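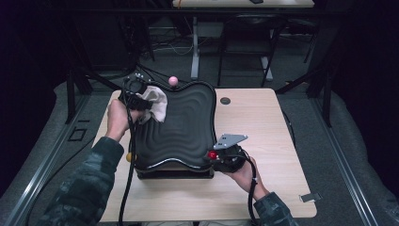 Nettoyer un plateau à relief

Les plateaux noirs à rainures prennent la poussière plus vite que les autres, et elle s'y voit davantage. Sur une surface lisse, un coup de chiffon suffit. Dans des vagues concentriques, le chiffon passe sur les crêtes et laisse tout le gris au fond des creux.

Retirer d'abord tout ce qui est posé dessus ou sur le rebord : balles, billes, petits objets décoratifs. Les mettre dans un bol, sinon ils finissent sous le meuble.

Commencer à sec. Un pinceau plat à poils souples, du genre de ceux qu'on utilise pour dorer la pâte, descend bien dans les rainures. Partir du centre et suivre les courbes vers l'extérieur. Finir par l'aspirateur avec la petite brosse, à puissance réduite.

Ensuite seulement, le chiffon. Un vieux torchon de coton beige ou blanc convient mieux qu'un chiffon foncé : on voit ce qu'il ramasse et on sait quand changer de côté. Ne pas le plier à plat. Froissé en boule lâche, il épouse le relief et entre dans les creux. L'humidifier à peine et bien l'essorer.

Pour les traces grasses, 300 ml d'eau tiède et 3 gouttes de liquide vaisselle. J'utilise le Delora sans parfum, un autre fera l'affaire. Repasser à l'eau claire puis essuyer tout de suite, le calcaire laisse des auréoles blanches sur le noir.

Les bords festonnés se font au coton-tige, un feston après l'autre. C'est long. Si le plateau porte un filet argenté, l'essuyer sans appuyer et tenir loin de lui le vinaigre, l'alcool et les éponges grattantes. J'ai abîmé celui d'un plateau Skirico en mai avec une éponge verte, il n'y a rien à faire pour le rattraper.

Si le plateau repose sur un socle, ne pas laisser d'eau couler entre les deux. Soulever l'ensemble - à deux mains, par le socle - et essuyer la table dessous. Sur un plateau de table en bois clair, l'humidité qui reste coincée peut marquer.

Pas de cire ni de spray lustrant dans les rainures : le produit s'accumule et colle la poussière. Pour en enlever une vieille couche, brosse à dents souple et eau savonneuse, en deux ou trois passages.

Un dépoussiérage au pinceau par semaine, le lavage complet tous les 6 mois.

Mis à jour le mercredi 27 août 2025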